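## 6. Loading the Rullora counter stand

Before you start, wipe the stand with a soft damp cloth. Window cleaner leaves the clear plastic cloudy, and the Ovden help line hears about it every August.

1. Set the stand on a flat tabletop. A slight angle toward the customer sells more candy, or so our sales department believes with great feeling.
2. Press down gently on both ends. If the stand rocks, check the 2 rubber feet underneath. One of them is probably still in the bag.
3. Lay the candy bars across the tiers, logo up. Long bars such as Snickers can lie diagonally.

**Note:** Clear plastic is clear from both sides. A bar placed face down will show its name backward to anyone looking through the tier, and somebody will tell you so.
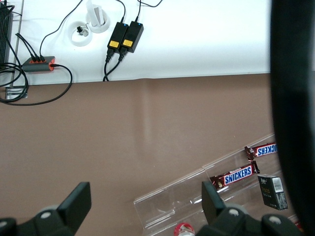 4. Stand small boxes upright at the side, after the bars are in. Boxes put in first will fall over while you do the bars.
5. Keep bottles on the table. The tiers are rated for candy, and a full bottle has no respect for ratings.

**Caution:** Do not lift a loaded stand by its dividers. Empty it, move it, and load it again. Yes, all of it.

Spare feet are part no. 304, sold in bags of 12. Ask for Nurhan Taşdemir in parts.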